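Sunday at the Rasarside Open Day

We finally made it out to Rasarside for the Haltovex open day on Sun 18 January, after missing it last year and kicking ourselves for months. It was bitterly cold, the parking field was a skating rink, and the lady at the gate handed us hot cider before we'd even found our tickets, so we forgave everything!

The building covers 3,172 square yards and I believe we walked every one of them. Upstairs was the Yurchenko room, full of old catalogs (I could have stayed till dark), and then came the part I'd been looking forward to, the workshop floor, where they were busy with tidying and putting tools away. I have a soft spot for a good screwdriver, and the black and yellow one with the long shaft was just my sort of thing.

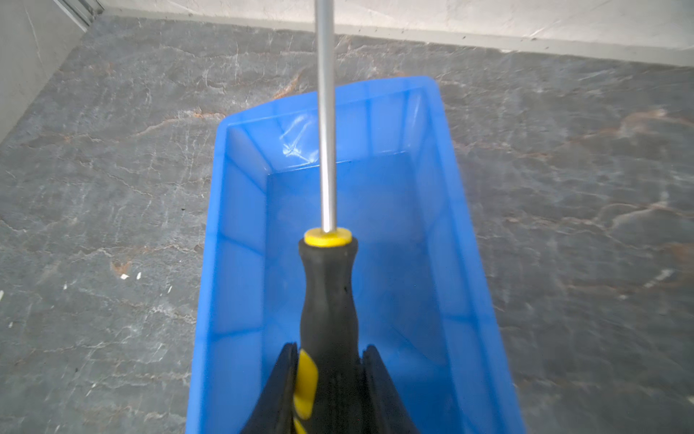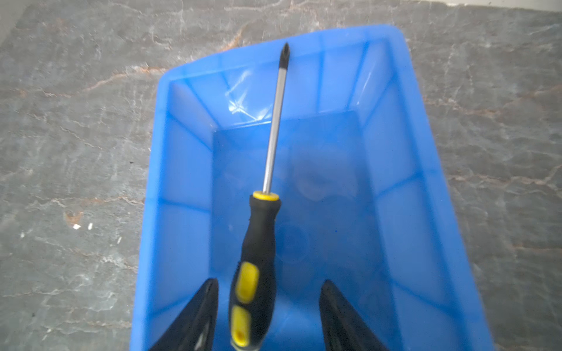

The blue bin is very like the ones my mother kept under her sewing table.

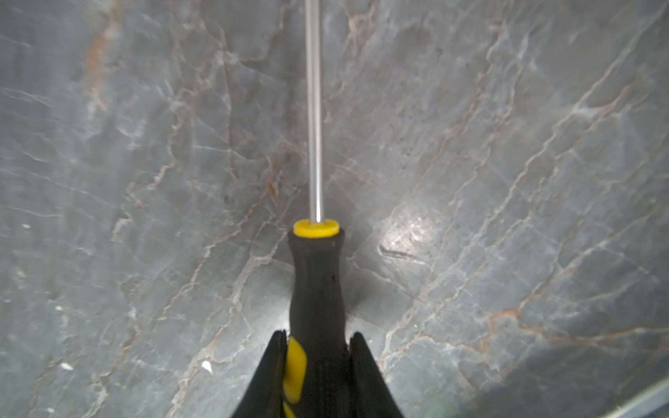
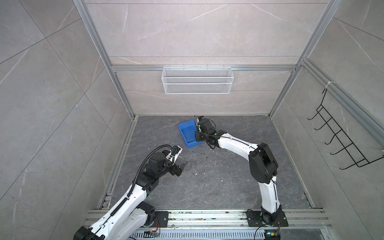

Lunch was in the Grollico hall, a bean soup with cornbread, and we shared a table with a family who had driven over that morning with 8 children between two vans. About 2,000 people came through last year, we were told, and it certainly felt like most of them were back for the soup. The next open day is in March, and I'd get there before ten if you want a seat near the heater.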